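Lollero inventory fraud

The Lollero inventory fraud was a case of loan fraud in the town of Grildale. It concerned the Lollero company, a wholesale dealer in upholstery cloth, which borrowed money against goods that did not exist or that were already promised to another lender. The case is usually described as a phantom inventory fraud, and in local newspapers it was also called the "cloth case."

Background

Lollero bought woven cloth from mills and sold it in smaller quantities to furniture makers. The business needed cash for long periods, as the mills wanted payment on delivery and the furniture makers often paid after several months. To cover this gap the company took loans from the finance house Binum. The security for the loans was the stock itself, which was kept in a building rented from the storage company Kozłowski.

Under the agreement, Lollero had to send Binum a stock list every month. The amount it could borrow went up or down with the value on this list. Binum had the right to inspect the goods, but it had to give notice five days before each visit.

Method

The fraud was made in two ways. In the first, rolls which had been sold and delivered were left on the stock list. In the second, the same rolls were shown to more than one lender, with the paper labels changed between visits. 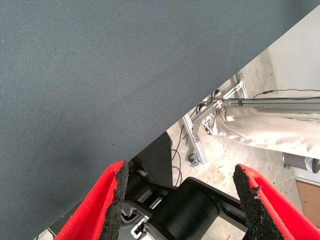

Inspectors who came to the building had a list of roll numbers and compared it with the labels. They did not measure the length of cloth on the rolls, and they did not keep samples. The choice of goods also made the deception easier. Gray woven cloth with a fine, even weave, such as the piece in the picture, has very little on its surface by which a person can recognize it again; a few tiny dark specks or lighter flecks are not something that an inspector would write down. Lollero had moved most of its business to plain cloth of this type in the two years before the fraud was discovered. The prosecution argued that this was done on purpose, while the defense said that customers had simply stopped buying patterns. The court did not decide the question.

Some rolls were later found to have only a thin layer of cloth over a wide cardboard core. These were placed at the back of the upper shelves, where they were difficult to reach without a lift truck.

Discovery

The fraud was discovered by an office worker at Kozłowski, who noticed that the rent invoices did not agree with the stock list. The rented space had been reduced in July, but the list for the same month showed more goods than before. Kozłowski asked Lollero for an explanation and received a letter saying that the rolls were now stored more closely together. The storage company was not satisfied with the answer and informed Binum.

Binum then made an inspection without notice. The stock list showed 1,886 rolls. The inspectors found 219 rolls that were in the building, had the full length of cloth and were not promised to any other lender.
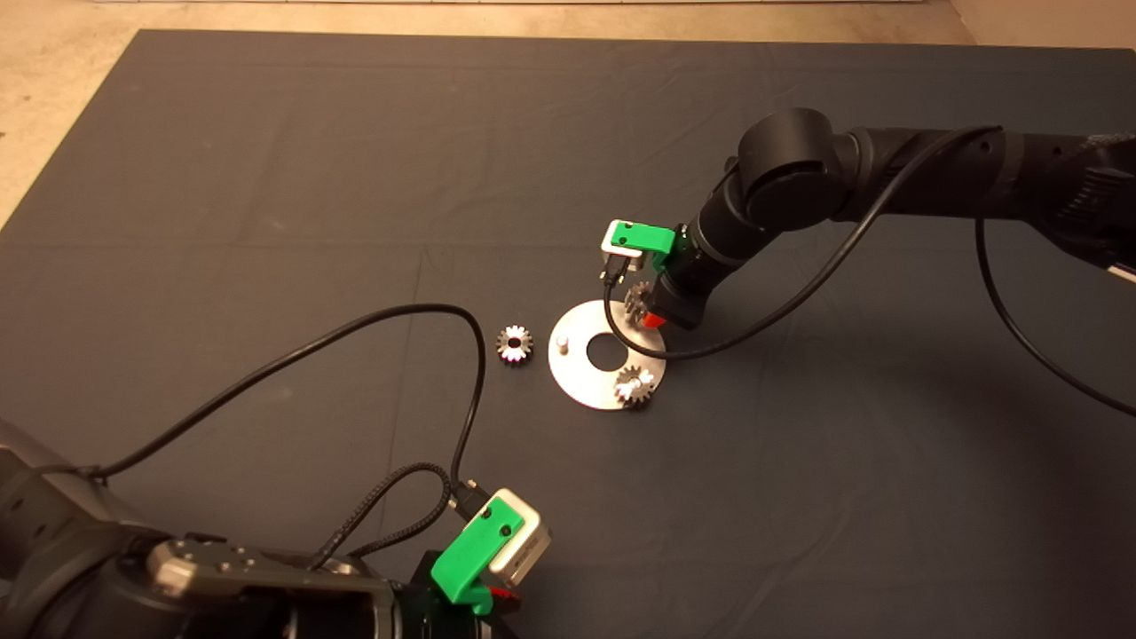 Lollero stopped all payments soon after the inspection, and an administrator was appointed by the court. The remaining cloth was sold at auction, mostly to furniture makers in the region. The price was low, partly because some buyers were afraid that other lenders could still make a claim on the goods.

Court proceedings

Two directors of the company were charged with bank fraud and with making false statements to a lender. A warehouse supervisor was charged with helping them to change the labels. The supervisor pleaded guilty and gave evidence about how the visits were prepared. According to this evidence, the labels were printed in the evening before an inspection and removed again when the inspectors had left.

The directors first denied all charges. During the trial one of them changed his plea and received a shorter sentence. The other was found guilty by the jury and was sentenced to 7 years in prison. Both were ordered to repay the money, although only a small part was recovered.

Civil claims

Binum also brought a civil claim against Kozłowski. It said that a storage company should have noticed the missing goods much earlier. Kozłowski answered that it had only rented out the space and had no duty to count what was inside. The claim was settled in September 2023, and the terms were not published.

Following the case, Binum removed the notice period from its new loan agreements. Its inspectors now unroll part of the goods and keep a cut sample from each delivery.

See also

Asset-based lending
Double pledging
Warehouse receipt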